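조선소 견학 기록: Zukell 낚시정 건조장

Zukell의 스포츠 낚시정 건조장을 방문했다. 견학은 선체 적층동, 의장동, 시운전 부두 순으로 진행되었고 적층동 내부 촬영은 허용되지 않았다. 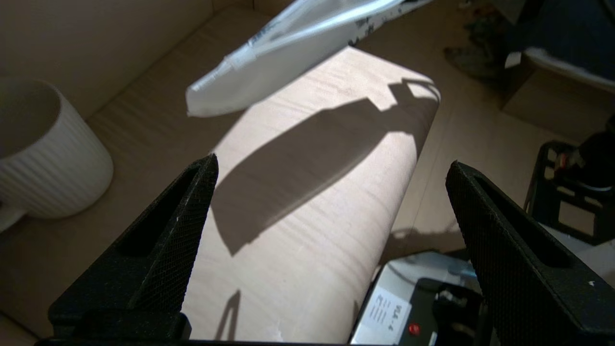

*최종 수정: 2018년 4월 8일*

## 적층동

건조 중인 선체는 2척이다. 1번 선은 Ayala 선형으로 전장 70피트, 냉간 성형 목재에 에폭시와 유리섬유를 적층하는 방식이다. 선저 외판은 대각선 방향으로 교차 접착하며, 층마다 진공백으로 압착한 뒤 경화시킨다. 2번 선은 골조 정렬 단계여서 용골과 격벽만 세워져 있었다. 정렬은 레이저 수준기로 확인하고 편차를 격벽마다 연필로 기입한다.

## 의장동

엔진 베드는 선체를 뒤집은 다음 설치한다. 축계는 Grarkimico 제품을 쓰며, 축심 조정은 진수 후 부두에서 한 번 더 한다.
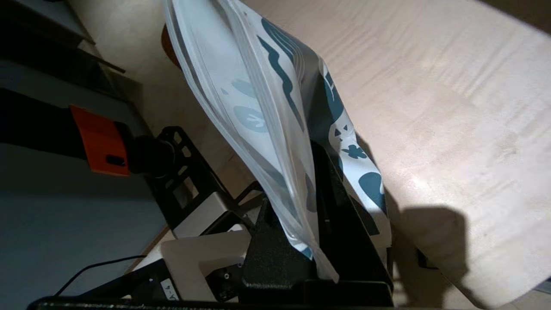

배선은 기관실 격벽을 기준으로 좌우현을 분리한다. 파이팅 체어 하부 보강판은 갑판 적층 전에 매립하고, 활어조 배관은 선외 배출구까지 단일 경로로 뺀다. 자이로 안정기 자리는 선주 사양에 따라 비워 두는 경우도 있다고 한다.

## 시운전 부두

계류 중이던 Tokus호는 누적 운항 423시간을 기록하고 정기 점검차 입고된 배다. 프로펠러를 분리한 상태여서 승선은 조타실까지만 가능했다. 트롤링 속도 8노트에서의 항적 자료를 열람했으나 사본은 받지 못했다.
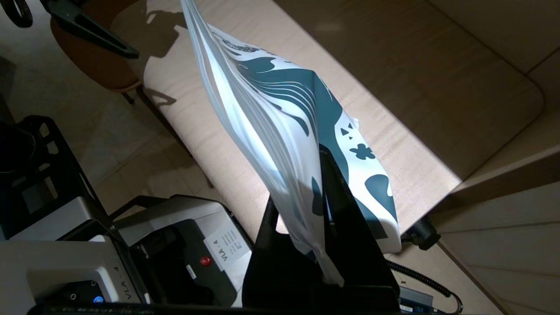 *짙은 청록색 무늬가 인쇄된 비닐백*

1번 선의 진수는 5월로 잡혀 있다. 부두 출입에는 별도 신청서가 필요하며 안전화는 각자 지참한다.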